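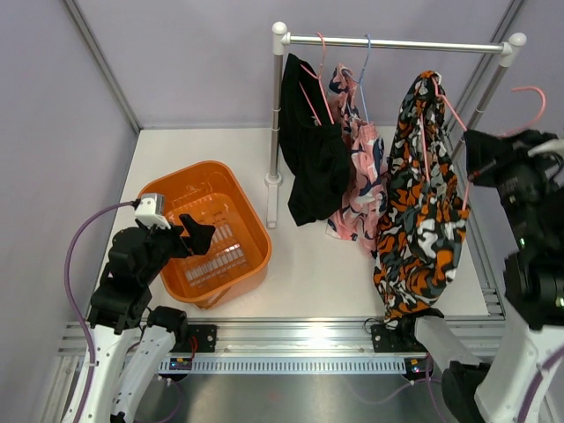
Elisa De Luca wrote in to ask why the care label table has a column called "lies," and whether it could be renamed before she shows it to her boss. It has been renamed. The column is now "disputed." The contents are the same.

MOLEO CARE LABELS
A hand-typed table of washing instructions from clothes, next to what the clothes did when washed that way.

Last updated March 29, 2023

What you get

labels.csv has one row per garment. The wording is typed as printed, including the shirt that says "wash with like color separate only."
results.csv has what came out of the machine.
notes.txt is mostly me complaining. You can skip it.

Columns

fiber: whatever the label claims. If it says "other fibers," so do we.
max_temp: in Celsius, blank if the symbol had worn off. The top value is 60, and anyone who tried it on wool has my sympathy.
dry: line, flat, tumble, hanger or "do not." Three sweaters say "do not" to everything and appear to want to be left in the store.
shrink: 0 to 4, where 4 means it now belongs to a smaller person.
disputed: yes if the label and the result don't agree.

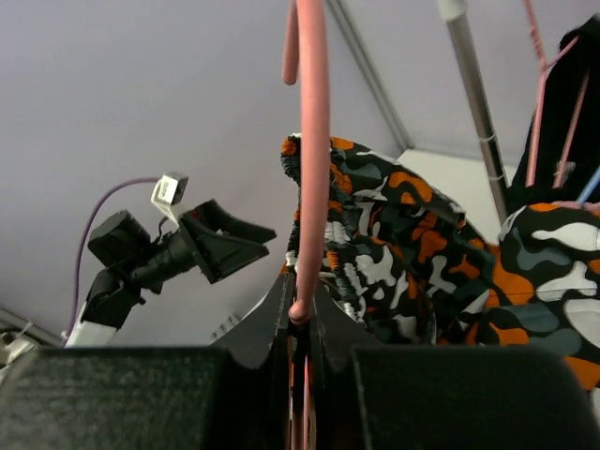
The hanger value gave us the most trouble. Some labels mean "dry on a hanger" and others mean "store on a hanger," and they use the same little square with the same little curve. We went with drying in both cases. If you care about storage, filter those rows out and please don't email me about knitwear.

Known problems

Juvex and Futa are two names in the brand column for what I'm fairly sure is one factory. I left them apart.
D'Amico rows were typed in July, in a laundry room with no fan, and have more typos than the rest.
Shrink scores are one person's opinion, held up against a door.
Socks are missing. We had socks at the start.

Please don't

Use this to settle an argument with a dry cleaner. One user tried and is now banned from a dry cleaner.

License

Do what you like with it, but keep the typos in the label text. They were there when we found them.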